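Bendach Adds Hat Stand and Flat Cap to December Range

Bendach will put its wooden hat stand on sale this December, along with a beige flat cap. The stand has a round base and a flat disc top, and sells for $56. The cap is $22 — or $25 in a gift box.

"People kept asking where to put a cap when they come in the door," said Yuk-lan Siu, who runs the accessories line. "A hook pulls it out of shape."

Orders placed by 5 p.m. ship the next morning.

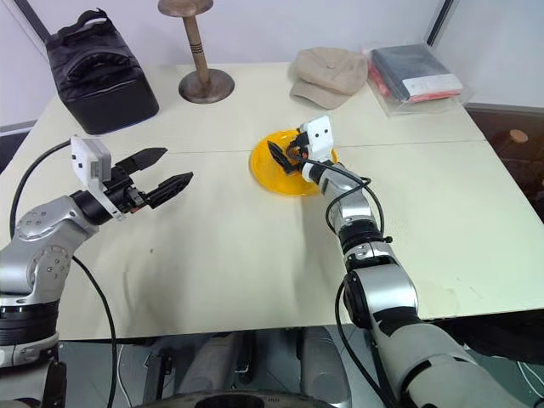

Press Contact
Ching-wen Man, Bendach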